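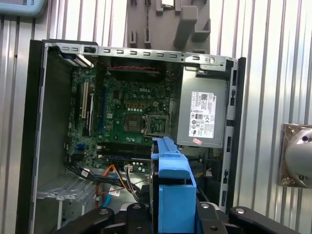

Figure 3. Desktop case on its side in the work cell, with the gripper at the blue drive carrier.

Section 3: Running the Teardown Chore

So can a machine take apart an old office desktop yet? Parts of it, yes, and it's a real pleasure to watch when it goes well! This section covers the Murnent arm on the Hevcombe bench, set up for drive carrier removal. Read Section 2 first if you haven't taught the home position.

We picked this chore for a reason. Folding towels and loading dishwashers get all the attention, but a used desktop is a wonderful test: stiff latches, soft cables, tiny clearances, and every model a bit different inside. If an arm can cope with this, a lot of other shop work starts to look possible.

3.1 What the arm can do today

Grip a plastic carrier by its body or latch arm. Lift a carrier once its cables are off. Set a part down in a tray. Stop when it pushes against something it shouldn't.

3.2 What still needs you

Unplugging cables. We keep trying this one and we keep getting closer, but a ribbon or a thin twisted pair bends differently every time, and the arm loses track of it. Screws are also yours for now, and so is anything hidden under a cable bundle.

3.3 Before you start

1. Unplug the computer from the wall and hold its power button in for a few seconds.

2. Take off the side cover and put it out of reach of the arm.

3. Lay the case down with the open side up. The motherboard should face you when you look straight down.

4. Fasten the case so it can't slide. Push it by hand from each side. If it moves at all, fasten it again.

5. Disconnect the data and power cables from the drive and tuck them away from the carrier.

CAUTION: Never open the power supply. It can hold a charge after the computer is unplugged. The arm must not be taught any grip point on it.

CAUTION: If the processor has already been taken out, keep the fingers well away from the bare socket. One light touch can ruin the contacts, and boards in good shape are worth saving.

3.4 Teaching the grip

1. Switch the controller to Teach and set speed to Slow.

2. Guide the arm by hand until the gripper is over the carrier with the fingers open.

3. Lower it until the fingers pass either side of the part you want to hold. Check the wrist view on your screen as you go. You want to see the carrier between the fingers and no cable caught with it.

4. Press Close, wait for the tone, then press Save Grip.

5. Guide the arm up and out along the direction the carrier slides. Go slowly here! A crooked path is the usual cause of a jam.

6. Press Save Path, open the fingers over the tray, and press Save Drop.

Note: The latch arm on some carriers springs up when released. Teach the path with the latch in the position it will be in during the run, or the fingers will meet it in the wrong place.

3.5 First run

1. Return the case to its starting point with the carrier seated.

2. Stand outside the marked floor line with a hand near the stop button.

3. Press Run Once. Leave the speed on Slow.

4. If the arm stops with code 534, it felt more force than it expected. Open the fingers, look for a snagged cable, and repeat from step 1.

5. After 3 clean runs in a row you can move to Normal speed.

Do not set speed to 100 percent for this chore. The arm can do it, but the plastic can't.

3.6 How far along are we?

Nevzat Kocabaş wrote most of the carrier routines at our Stuvingate shop, and his advice is to stay near the machine and enjoy it. He still reaches in to move a cable now and then (with the arm paused, please). A person with practiced hands is faster on a single computer. On a long row of matching cases the arm earns its place, and it doesn't mind doing the dull ones after lunch.

If you teach a carrier type that isn't in the library, export the grip file and send it to us. The Ağca library update in February will include files sent in by users, and we'd love to have yours in it.

Continue to Section 4 for tray layout and finger pad replacement.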